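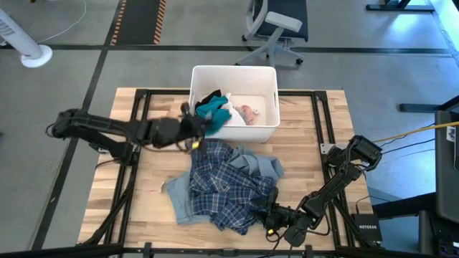
Ticket 557: left gripper lets go of thick fabric on the laundry bench
Opened by: Kalliopi Matić
Assigned to: Krum Pavlović
Status: Waiting on parts

Kalliopi Matić, 9.40 am
Morning all, and sorry in advance for the length of this one. We've been comparing the Zirow fingers (left arm) with the Georgiev fingers (right arm) on the clothes-into-bin task, and I'm seeing a difference I don't think is fair to either of them yet. On shirts they are much of a muchness. On denim the left one closes, lifts a few centimetres and then lets the cloth slide out, over and over, while the right one hangs on quite happily. Over 40 denim lifts I wrote down this morning, nearly all the drops were on the left. I have already wiped the pads, restarted the controller and had a cup of tea, in that order, and none of it helped.

Krum Pavlović, 10.15 am
Thank you Kalliopi, long is fine, I'd much sooner have too much than too little. Could you tell me what closing force each side is set to, and whether the drops come when the arm is moving quickly or also when you jog it slowly by hand? Please also swap the two sets of fingers over and run the same jeans again. If the trouble moves with the fingers we can blame the pads, and if it stays on the left we look at the arm.

Kalliopi Matić, 11.50 am
Swapped! Fikri helped me with the fiddly screws. The trouble stays on the left, so the Zirow fingers are in the clear and I owe them an apology. It happens slowly as well as quickly. Both sides say 2,000 in the force box, which I take to be the same units, though the Avham manual is a bit shy on that point.

Fikri Simanjuntak, 12.05 pm
Just adding that I watched the motor current while she was jogging. The right settles at 418 mA when it has hold of denim. The left gets up there for a moment and then sags, and that's when the jeans go. Log is in the Lumdale folder under this ticket number.

Krum Pavlović, 1.30 pm
Lovely, that's very useful. A sag like that makes me suspect the lead going into the left gripper, probably where it bends at the wrist. Would you wiggle it (gently!) with the gripper closed on something thick and see if the current jumps about?

Kalliopi Matić, 2.20 pm
It jumps about like anything. I can make it drop a trouser leg on request now.

Krum Pavlović, 2.35 pm
Then we have our culprit, I think. I've asked Borislav for a new wrist lead. Please leave this morning's denim results out of the comparison, keep the shirt ones marked as doubtful, and rerun both sets once the lead is in. I'll keep the ticket open until then.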